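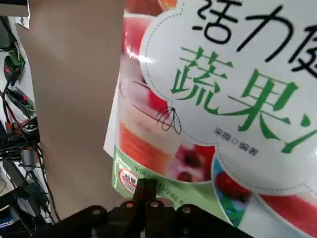 Green lettering on a glossy cover

Call for participants: Jornis, the Lelldale home technology memory project

Do you remember your first video recorder, and who in the house was allowed to set the timer? Did you type in a program from a magazine, line by line, only to get an error message at teatime? Did you queue for the phone box at the end of the road when there was a perfectly good phone in the hall, just so your family couldn't listen in? Then we would love to hear from you!

Jornis is a spoken history of how ordinary households in Lelldale took in new machines between the 1960s and the end of the 1990s. We already have 173 recordings, and they are a joy to listen to (one of them is almost entirely about a hostess trolley). Now we are looking for new people to take part in our next round of interviews, starting in June.

What we want to hear about

Anything with a plug or a battery, really. Televisions with sliding doors, cassette players, calculators that cost a week's wages, pagers, answering machines, word processors at work, the first modem and the rows about the phone bill. We are keen on the awkward early months, when nobody at home was sure what a thing was for and the manual lived on top of it.
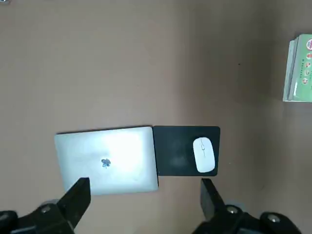
Computers are where we have the most gaps, and mainly on the everyday side. Plenty of people have told us which model they bought, but very few have described where it sat, what had to be moved to make room, or whether it came out for Christmas. A closed laptop, a mouse pad and a wireless mouse leave most of a tabletop free, and it would be lovely to have that set against your memories of a monitor, a keyboard, a tape deck and a printer all fighting for the dining table. Tell us about the cables. Tell us about eating off your laps for a fortnight!

Who can take part

You need to have lived in Lelldale, or in one of the villages along the valley, for at least part of the period. You may have moved away since, and telephone interviews are fine. You don't need to have been an early buyer or any good with machines. People who held out against all of it are very welcome, and so are those who grew up in the 1990s and remember the first computer at school.

We would especially like to hear from:

People who sold, rented out or repaired televisions and radios
Anyone who worked at the old Arancibia components works, on the line or in the offices
Families who brought equipment with them from another country and had to make it work here
People who used early machines because of a disability, such as text telephones or talking clocks

What is involved

An interview lasts up to 2 hours, with a break for tea in the middle. You will talk with one interviewer, in your own home or in our room above the library, whichever suits you. Morning, afternoon and early evening slots are available, the last one at 6 pm. You get a copy of the recording to keep, and you can ask for any part to be left out of the archive. 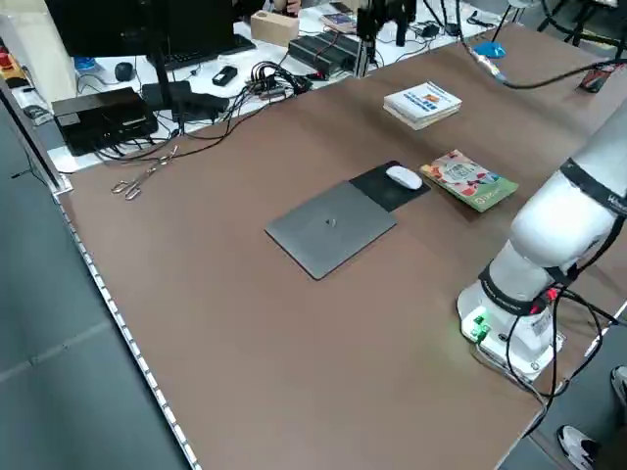

Objects and papers are a great help in getting a conversation going, so do bring a few if you still have them. Instruction leaflets, guarantee cards, hire purchase books, photographs with the telly in the background, all good. It needn't be a tidy collection, and it needn't all be electrical: a laptop, a paperback, a stack of white booklets and a pair of metal tongs can share one table, and your own kitchen drawer is probably no more sorted than that. We photograph what you bring and hand it straight back. Please don't plug in anything old before you come.
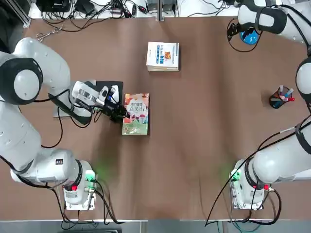

Group sessions: "Broken"

As well as the interviews we are running 4 group sessions under the title Broken, all about repair. Who did you take it to? What did you mend yourself, and with what? When did you stop bothering? Groups are small and relaxed, and you can come to one without signing up for an interview. The first is about radios and record players, and after that the group picks the subject.

Costs and access

We pay bus and train fares within the valley, and can arrange a lift if you ask when you book. The library room has a lift and a hearing loop. Interviews can be done in a language other than English if you let us know beforehand.

How to put your name down

Pick up a form at the library desk, or leave a message there for the Jornis team with your name, a phone number and a line or two on what you remember. We ring everybody back. If you are filling it in for a parent or neighbour, please check with them first and give their number as well as yours.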